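Solmont Household and Shop Tasks Program
Progress report, second period, through October
Prepared for Marit Haugen, program office
From Rahel Hauser, Senine project

Marit,

You asked for fewer charts this time and a straight answer to the question the board keeps asking, namely whether the hand can do chores yet. The straight answer is "some, if you stay in the room." The rest of this report is the long version, and I have put the budget at the end where it can do the least harm.

Where we stood last time

In the spring we promised you a hand that could take a flat part from a person, hold on to it, and give it back. We also promised towels, dishes, and the unpacking of deliveries. I have reread that proposal twice this month. It was written by people who had slept well.

The handover work

We logged 812 handover attempts in this period, and 510 of them met the standard we agreed with you: the person lets go, the hand keeps the part, and the part comes back on request without a tug-of-war. That is a little under two thirds. A grocery bagger with that record would be asked to try another line of work. Our first-period hand, on the other hand, would have been asked to leave the building, so we are counting this as progress.

Most of the failures come from timing. People let go of things early when they are confident and late when they are nervous, and they switch from one to the other with no notice. The old controller waited for a clear rise in load before it closed all the way. By then the person had often decided the machine was asleep and pulled the part back to try again, and the hand read this as theft and squeezed. The Lai controller closes lightly at first contact and firms up as the person's grip eases. It is better at this than two of our engineers, who have asked not to be ranked.

Thin parts are still the hard case. A mug forgives a fingertip that lands a little to one side. Sheet metal does not, and neither does a dinner plate held by the rim, and for that reason we moved thin parts to the front of the plan and the mugs to the back. The mugs were making us look good, and I recommend bringing them out again shortly before the next board visit.

Boxes are on the list for another reason. A shop floor runs on cardboard, and so does any household that has discovered free shipping. Picking up a closed box is mostly an arm problem and we have it more or less in hand. An open one with flaps and dividers is much worse, as the hand has to tell the part of the box that holds weight from the part that merely looks as if it does. For now a person still does the box work in our sessions, and does it in a tenth of the time.
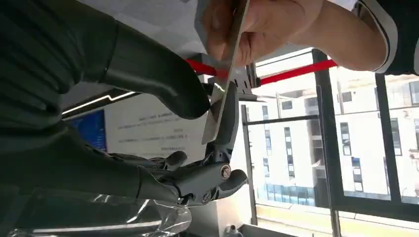 Thumb and one finger on a thin metal plate, with a person still holding the other end.
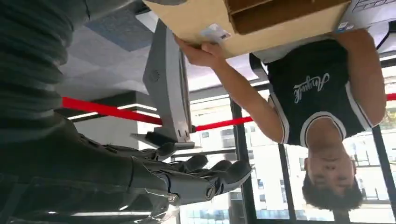
Towels

We folded 20 towels without help. I would like to leave the sentence there, but you will ask how many we tried, and the answer is around 400. The unassisted ones were all the same size and all started flat on a table, a condition I have never met in my own home. Once a towel is crumpled, the hand spends most of its effort looking for a corner, finds what it believes to be a corner, and folds with great conviction around the middle.

I propose that we stop reporting towels as a headline number. It is a useful test for the fingertips and a poor one for anybody's hopes. If the board wants a laundry result, the fair one is that the hand can pass a folded towel to a person who then puts it on the shelf.

Dishes

We have not started on wet dishes. The seals on the finger joints are rated for splashes by their supplier, and I am not ready to learn what the supplier means by a splash. Dry dishes go from rack to counter at a pace best described as thoughtful. Nothing broke in this period. We use the heavy kind.

What changed in the plan

Three items moved, and you have seen two of them in my notes already.

The wrist was repositioned so the hand can approach from below and from either side. Before this, the person had to offer the part at one particular height, and everyone in the lab had started handing each other coffee at that height.

The Didau fingertip pads arrived late, were the wrong size, and were replaced. The replacements grip well. They also collect dust with real talent, so wiping them down is now part of the start-of-session routine.

We dropped the voice commands. Saying "take it" to a machine and then waiting was slower than simply holding the thing out, and it made the sessions sound like an argument in a hotel lobby.

Can it do a chore yet?

My working definition of a chore is a job I could leave the room during. By that measure the count is zero. With one person present and paying attention, the hand can pass parts and move dry dishes, and it can be a second pair of fingers for someone fastening a bracket. The last of these was not in the proposal and is the one shop people ask about. A person at a bench often needs a thing held still for half a minute, and holding still is a skill the hand has in abundance.

I would like your agreement to put more of the next period into that. It means fewer towels.

Budget and requests

Spending is on plan apart from the pads, where the replacement order cost us shipping twice. We are disputing the first charge, politely. I am asking for no new money, only for permission to move what remains on the laundry line over to bench assistance.

I also need a decision on the board visit. If they come in the morning, we can show handovers with thin parts at their current success rate, including the drops. If they come after lunch, we will have had time to hide the towels.

The session logs and the Lai controller settings are in the shared folder. Please call before forwarding the towel section.

Rahel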